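I have a weakness for celebrity romance novels, the kind where a famous actress with perfect hair falls for a grip or a baker or, in one memorable case, her own divorce lawyer. So when a friend passed me Likarar, I cleared my weekend. All 500 pages of it!

The setup is pure soap. A TV star walks off the set of a hit show called Istaleo and hides out in Kyei, a beach town where everybody pretends not to recognize her (they do, and they gossip about it wonderfully). There are two men, of course. One is her ex and co-star, the other runs the ferry. I was on the ferry guy's side by page 60 and I never wavered, even when he did that dumb thing with the letter.

What I liked most was the fame stuff. The author gets how tiring it must be to have strangers vote on your love life - there's a whole chapter told through fan comments, and I laughed until my tea went cold.
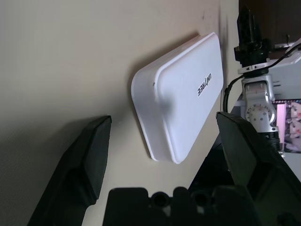
Dana Whitcombe
Contributing writer, Books

The middle drags, I'll admit. We get a long trip to the Ulier film festival where people change outfits and sulk in elevators. But then comes the dinner scene, and oh my, I forgave everything. A sequel is due in September and I've already asked for the day off.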